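# Siebenundzwanzig, aber wo ist die Zwanzig?

*Ein Gespräch mit der Kursleiterin Suha Ghanem über deutsche Zahlen, Telefonnummern und das Rechnen in der eigenen Sprache. Aufgeschrieben von Paloma Szabo.*

Ich treffe Suha Ghanem an einem Friday, wie ich früher immer geschrieben habe, also an einem Freitag, um halb sechs. Schon diese Uhrzeit ist ein gutes Thema. „Halb sechs“, sagt sie zur Begrüßung, „und Sie sind wirklich um halb sechs gekommen. Viele kommen beim ersten Mal um halb sieben.“ Sie stellt zwei Gläser Tee auf den Tisch und fragt, in welcher Sprache ich zähle, wenn ich alleine bin. Ich muss nachdenken. Auf Spanisch, glaube ich, aber beim Treppensteigen auf Ungarisch. 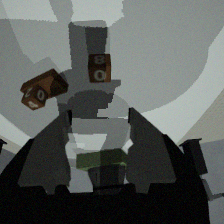
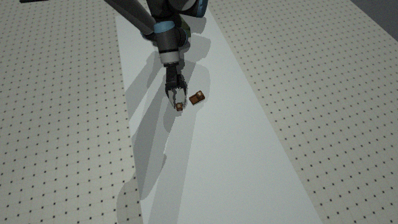 *Braune Formen auf heller Fläche, zwei Computergrafiken. Im ersten Bild trägt ein Klotz die 8 und die 0.*

Suha Ghanem unterrichtet seit vielen Jahren Erwachsene in der Sprachschule Ikport. Ihr Kurs am Abend heißt einfach „Zahlen im Alltag“. Er dauert acht Wochen, es gibt kein Zeugnis und keine Prüfung. Zwölf Plätze hat der Kurs, und sie sind meistens schon im August vergeben. „Die Leute haben oft einen sehr guten Wortschatz“, erzählt sie. „Sie können über Politik diskutieren und Formulare für das Amt schreiben. Aber wenn jemand am Telefon eine Nummer diktiert, dann bekommen sie Angst.“

Ich kenne diese Angst. Man hört „siebenundzwanzig“ und schreibt eine Sieben. Dann hört man die Zwanzig und hat keinen Platz mehr vor der Sieben. Ich frage Frau Ghanem, ob das irgendwann aufhört.

„Bei manchen ja, bei manchen wird es nur leiser“, sagt sie. „Ich selbst habe Arabisch als Muttersprache, und im Arabischen sagen wir auch sieben und zwanzig. Für mich war die Reihenfolge kein Problem. Mein Problem war das Dezimalkomma, weil ich vorher lange mit englischen Tabellen gearbeitet hatte. Da habe ich Punkt und Komma vertauscht, und in einer Buchhaltung ist das nicht lustig.“

Vor der Schule hat sie nämlich bei der Firma Pratell gearbeitet, im Büro eines Lagers. Dort musste sie Bestellungen annehmen, fast immer am Telefon. Die Kunden sprachen schnell und im Dialekt. Sie nennt mir ein Beispiel, das sie bis heute im Kurs verwendet: „Sechshundertsiebenundfünfzig. Man schreibt die Sechs, gut. Dann kommt die Sieben, die muss aber ganz nach hinten. Dann die Fünfzig, die kommt in die Mitte. Die Hand springt hin und her.“ Sie zeichnet es mir auf eine Serviette: eine 657 mit drei kleinen Pfeilen. Ich habe die Serviette mitgenommen.

**Warten oder springen**

Wie lernt man das? Frau Ghanem unterscheidet zwei Wege. Einige schreiben so, wie sie hören: zuerst den Einer rechts, dann den Zehner links davon. Andere warten, bis die ganze Zahl gesprochen ist, und schreiben erst dann. Sie empfiehlt das Warten. „Wer springt, ist auf Papier schnell. Aber auf der Tastatur kann man nicht springen. Beim Geldautomaten nicht, am Handy nicht. Ich sage deshalb: Hände weg vom Stift, bis die Zahl fertig ist.“

Das klingt einfach, aber im Kurs ist es anfangs eine Qual, wie sie zugibt. In der ersten Stunde liest sie Zahlen vor, und die Teilnehmenden müssen die Hände flach auf den Tisch legen. Erst wenn sie klopft, dürfen sie schreiben. In der dritten Woche kommen Preise dazu, in der vierten Uhrzeiten. Die Telefonnummern hebt sie bis fast zum Schluss auf.

„Die Telefonnummern sind das Schwierigste, weil alle sie anders gruppieren“, meint sie. „Der eine sagt jede Ziffer einzeln, die andere sagt Paare, und der Dritte mischt. Null, eins, sieben, dann plötzlich dreiundvierzig. Da darf man ruhig sagen: Bitte einzelne Ziffern. Diesen Satz üben wir so lange, bis er ohne Nachdenken kommt.“

Auch Thongchai Thongdee hat den Kurs besucht. Er arbeitet in einer Bäckerei und sitzt an diesem Abend zufällig im Nebenraum, weil er auf seinen Konversationskurs wartet. Frau Ghanem ruft ihn herüber. Im Thailändischen, erklärt er mir, ist alles der Reihe nach: zwei-zehn-sieben. „Das ist logisch“, sagt er. „Im Deutschen muss ich zuerst umdrehen, dann übersetzen, dann rechnen. Und die Kundin steht da mit dem Schein in der Hand.“ Seine schlimmste Zahl war lange Zeit nicht einmal eine von den umgedrehten. Er hat fünfzehn und fünfzig verwechselt. Eine Bestellung für das Nachbarschaftsfest in Hivden hat er mit 50 Brezeln aufgeschrieben, gewünscht waren fünfzehn. „Wir haben sie trotzdem alle verkauft“, sagt er und geht zurück zu seinem Stuhl.

Die Paare auf -zehn und -zig sind für Frau Ghanem eine Frage des Hörens. Sie lässt die Leute auf den Vokal achten. Bei „fünfzehn“ ist das e lang, bei „fünfzig“ ist das i kurz, und am Ende kommt je nach Gegend ein weiches „ich“ oder ein hartes „ick“. Wer aus dem Süden kommt, sagt eher das harte. „Das muss man einmal gehört haben“, sagt sie. „Sonst denkt man, es ist ein neues Wort.“

**In welcher Sprache rechnet man?**

Beim zweiten Glas Tee kommen wir auf das Kopfrechnen. Ich gestehe, dass ich das kleine Einmaleins auf Deutsch nie gelernt habe. Ich rechne auf Spanisch und übersetze das Ergebnis. Bei der Arbeit fällt es keinem auf, höchstens bewege ich die Lippen.

„Warum soll das schlecht sein?“, fragt sie zurück. „Das Einmaleins lernt man als Kind wie ein Lied. Ich verlange von niemandem, dieses Lied neu zu lernen. Ich verlange nur, dass man das Ergebnis sicher sagen kann.“ Sie kennt Ingenieure, die seit Jahrzehnten auf Deutsch arbeiten und immer noch in der ersten Sprache multiplizieren. Ihr eigener Mann flucht auf Deutsch und addiert auf Arabisch.

Schwieriger findet sie es bei den Kindern. Ihre Kollegin Wanpen Wiriya betreut am Nachmittag die Hausaufgaben, und dort sitzen manchmal Eltern und Kinder mit zwei verschiedenen Rechenwegen am selben Tisch. Die schriftliche Division sieht nicht in jedem Land gleich aus. Der Vater schreibt den Divisor rechts in einen Winkel, die Lehrerin möchte einen Doppelpunkt und ein Gleichheitszeichen. „Das Kind glaubt dann, der Papa kann nicht rechnen“, sagt Frau Ghanem. „Das tut weh. Frau Wiriya lässt darum beide Wege auf ein Blatt schreiben, nebeneinander, und das Kind muss dem Vater den deutschen Weg erklären und der Vater dem Kind den anderen.“

Ob man die deutschen Zahlen nicht einfach reformieren sollte, möchte ich noch wissen. Es gibt ja Leute, die lieber „zwanzigsieben“ sagen würden. Frau Ghanem lacht. Sie hat nichts dagegen, aber sie will nicht darauf warten. „Die Menschen in meinem Kurs brauchen am Montag einen Termin beim Zahnarzt.“ Außerdem mag sie die alte Reihenfolge inzwischen gern. Sie hat für sie einen Rhythmus, besonders beim lauten Zählen – einundzwanzig, zweiundzwanzig, dreiundzwanzig – da hört man immer zuerst das, was sich ändert.

Zum Schluss bitte ich sie um ihre Telefonnummer, falls ich noch Fragen habe. Sie diktiert sie mir in Paaren, in normaler Geschwindigkeit, und schaut dabei auf meinen Stift. Ich schreibe, ich springe, ich streiche durch. Dann lege ich den Stift hin und sage den Satz: „Bitte einzelne Ziffern.“

*Der nächste Kurs „Zahlen im Alltag“ beginnt nach den Sommerferien. Anmeldung im Sekretariat der Sprachschule Ikport, bei Nattawut Phetsri.*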